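I coach a 12U baseball team, which means I spend September through spring begging for cage time, and last year I finally gave up and bought my own pitching machine. I went with the Clevano 46, the two-wheel model. It's now November 2019 and we've had a full season with it, so here's how it went.

First, the price. I paid $168 on clearance from a shop called Lapointe, and the tripod was included. The ball feeder wasn't, and that cost me another $37. You can hand feed without it, but your arm and your patience will both run out before the kids do.

Setup was easy. The legs clip in, the head drops on top and one big knob locks it all down. Rhonda Petrenko, my assistant coach, had it throwing strikes while I was still hunting for an extension cord (bring a long one, the cord it comes with is a joke!). The speed dials are numbered one to ten and don't match any actual miles per hour, so we put tape on ours and wrote down what worked for each kid.

Fastballs are great. Straight, steady, right at the belt, over and over. Curveballs are another story - set the wheels too far apart in speed and you get something that starts at the shoulder and ends up in the next county. My catcher loved it. My hitters did not.
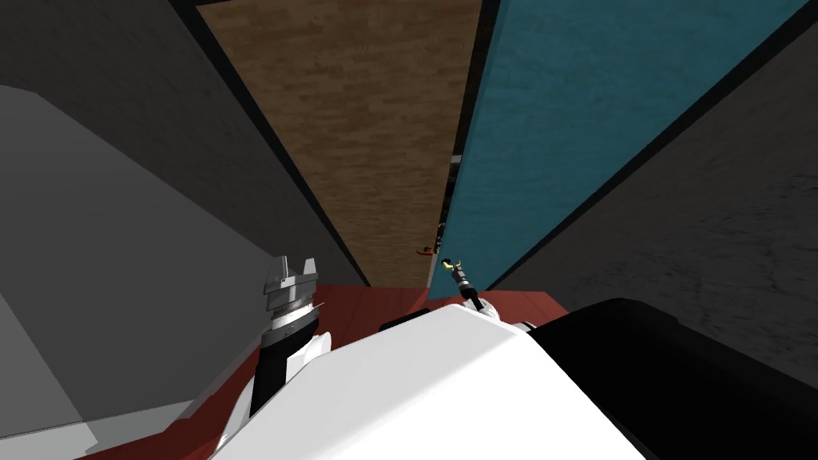 Can you use regular baseballs in it?
You can, but dimpled machine balls fly a lot truer, and leather ones with raised seams will start to wander once they get scuffed.

We also tried a bucket of Nevirer foam balls for indoor nights. They come out slower and float a little, and I wouldn't bother with them past age ten. For bunting practice they're perfect, though.

My one real complaint is the wheels. By midseason the left one had a shiny groove in it and pitches started tailing inside. I called the company and got Noémie Turcotte, who was super nice and walked me through roughing it up with sandpaper. It helped for a few weeks, then I bought a new wheel.

Would I buy it again? Yep, at that price. At full price I'd look hard at the Clanar first - it's heavier, but the wheels feel tougher.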